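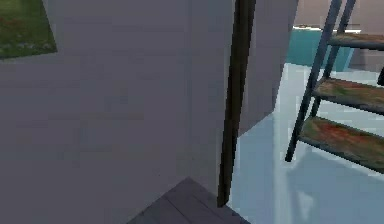
4. Setting up the Cundisel in the rendered flat

Read this section before you let the robot move. The Furkunen start-up screen will tell you the machine is "ready" as soon as the flat has loaded. Treat that word with suspicion. It means the files were found. It says nothing of whether the robot knows where its base is, or whether the arm will clear the furniture.

The steps assume you have finished section 3 and that the flat opens with the shelf unit on the right of the first view and the grass picture at the upper left. If you get some other view, the start position is wrong. Go back to 3.6.

4.1 Before you start

1. Close any other copy of the flat. Two copies will both accept drive commands, and you won't be told which one is answering.

2. Open the Set-up page and choose Hold. The base and arm should both show a grey lock.

3. Leave the arm folded. In the folded position neither the arm nor the gripper shows in the first view. If any part of them does, choose Fold again and wait for the lock to come back.

4. Check the free memory figure. We were told 68 per cent load is fine. In our hands the picture began to lag behind the base well before that, so close what you can.

4.2 Setting the base

5. Set the drive limit to 200 mm per second. The box will let you type a higher number and will appear to accept it. Leave it at 200 until you've been through the whole of this section.

6. Turn the base on the spot by 5 degrees to the left, then back again. The dark upright at the wall corner should return to where it was in the view. If it ends up to one side, run Zero Base and repeat.

NOTE: Zero Base reports "done" even when the base is still on Hold. Take the lock off first, or you'll be zeroing nothing.

7. Drive forward slowly until the base crosses from the wooden floor to the pale floor, keeping clear of the corner. Watch the wheel readings as you go. A short jump at the join is usual. A jump that carries on is a wheel setting left over from someone else's project.

CAUTION: The pale floor is shiny, and the shadow of the shelf unit lies across it. The depth reading can take either the shadow or the reflection of the upright for something solid. The maker's sheet claims this was cured in the last release. We still see it. Keep Floor Filter on, and don't trust a clear path, or a blocked one, on one reading alone.

4.3 Setting the arm reach

8. Stop with the base facing the shelf unit. Take the arm off Hold and unfold it. Keep a finger on the space bar, which stops everything.

9. Set the reach limit to 285 mm. This is short on purpose and will feel too short.

10. Move the gripper towards the side rails of the unit and stop well before they touch. The rails slope, so a height that is safe near the top may not be safe lower down. Auto Clear treats them as upright. Yuk-lan Ho reported this in May and was told it was within tolerance. Turn Auto Clear off and move by hand.

11. Try each of the three shelves in turn, starting with the top one. It is the narrowest, and it shows up a bad arm zero sooner than the others do.

12. If the gripper passes through a shelf without a contact warning, stop. Contact has been switched off in the flat file. Switch it on under Objects, reload, and begin again at step 2. Do not carry on and fix it later. Thiện Đinh lost a full set of runs that way, and every one of them was marked as passed.

NOTE: The shelf tops have a mottled pattern of green, orange, red and tan. Edge Find sometimes picks up a patch of colour instead of the front edge. Point it at the dark metal edge of the shelf, and check the marker by eye before you press Accept.

4.4 Saving

13. Fold the arm, drive back to the start and choose Hold.

14. Save under a new name. "Save" on its own writes over the supplied flat and doesn't ask first.

15. Close the flat, open it again and repeat step 6. A good zero should survive a reload. If yours doesn't, send the log to Li-hua Huang with the name of the flat and your wheel settings. A log without the wheel settings will be sent back.

CAUTION: A clean run here is no promise of a clean run on the real Cundisel. The rendered wheels never slip unless you set slip yourself, and the supplied value is zero. See section 7 before copying any of these limits across.

Last updated: May 12, 2021
3 comments | 0 shares
Contact the Atuvgate support desk | © Atuvgate | Back to top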